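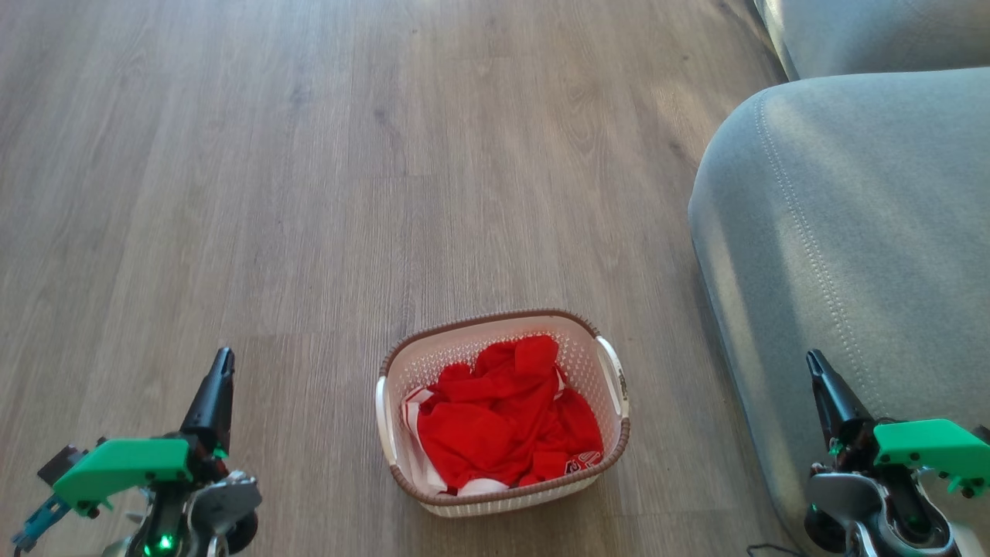 Robots coming to our laundry service, what happens to the collecting and sorting jobs?

I work for a small home support firm in Stiststead. We do cleaning, washing and general tidying for people who can't manage it themselves, and I'm on the laundry side. That means going into a client's home, gathering up the clothes, getting them into baskets, and either using their machine or taking the load back to our unit. I've been doing it long enough that I don't think about it much.

In March we start a trial with a two-armed machine from a company called Ulleo. It will pick up and carry baskets and do some of the sorting. Management say no jobs are going. They also say our hours will be "reshaped", and when I asked what that meant I was told it would become clear during the trial. My contract says 30 hours a week and describes the work as collecting, sorting, washing and returning clients' laundry. It doesn't mention looking after machinery.

What I'd like to know from anyone who has been through this:

Can they change what I do all day without changing the contract? Does the work get easier, or do you end up standing next to a machine waiting for it to get stuck? And should I be asking for training before it starts, or wait and see? I'm not against it. My back would be glad of less bending. I just want to know what I'm agreeing to.

Posted 15 February 2021

Reply 1

We had arms put in at the linen hire place where I work, just over a year ago. Different maker, and ours are fixed to a bench and don't go into homes, so take this with that in mind.

The bending and lifting did go down. I noticed it in my shoulders within the first month. What went up was watching. Towels and sheets were fine fairly early on. Clothes were slow. A top with the sleeves inside out, or two things bunched together in a basket so you can't tell where one stops, and it would have several goes at it or pick up both. Somebody had to be near enough to step in, and that somebody was usually me. It is a different kind of tired. I used to go home with sore arms and a clear head and now it's more the other way round.

The other thing is pace. Before, I set my own. If I got through the heavy stuff early I could take it easier after dinner. With the machine there is a count on a screen, and the supervisor looks at the count. On our first full week it did 970 items and the person on the next bench did 1,129 by hand, so for a while we felt quite safe. It has got quicker since. Nobody was let go, but two people left and weren't replaced, and I think that is how it is usually done.

Training: ask now. Ours was one morning with a man from the supplier and a laminated sheet. Most of what I know I picked up from it going wrong. Ask particularly what to do when it stops with something still in its grip, and who is allowed to reach in. We went weeks with no proper answer on that — everyone was doing something different.

Get your breaks written down as well. When you work alongside a machine that doesn't need one, they drift.

Reply 2

just refuse. if its not in your contract they cant make you do it

Reply 3

I would be careful with the reply above. I was a workplace rep for a good while, not a lawyer, and it is rarely that simple.

Employers can usually change the tools you use to do a job and expect reasonable cooperation, provided they train you. Look for a line in your contract such as "and any other reasonable duties". Most have one, and it gives them some room, though not unlimited room. Cutting your hours or your pay is a different matter and would normally need your agreement. So "reshaped" is the word to press on. If they mean the same 30 hours at different times of day, check whether the contract fixes your times. If they mean fewer hours, don't sign anything on the spot.

Write a short email before the trial begins. Keep it polite and ask:

- whether total hours and pay stay the same during and after the trial
- how long the trial lasts and who decides what happens next
- who is responsible if a client's clothes or furniture are damaged
- whether a risk assessment has been done for using it inside homes, and whether you can see it
- what the machine records while it is in a client's house, and whether the clients have been told

I'd put the last one quite high. It's your clients' living rooms and their washing, and you are the one they'll ask about it. You should have an answer to give them.

If you carry on working under changed terms for months without saying anything, it can be taken as having accepted them. An email saying you are taking part in the trial but haven't agreed to a permanent change is enough to begin with. Keep a copy at home, and speak to your union or an advice service if the reply is vague.

51 people found this reply useful

Contact us | Copyright Haleck Community Help | Back to top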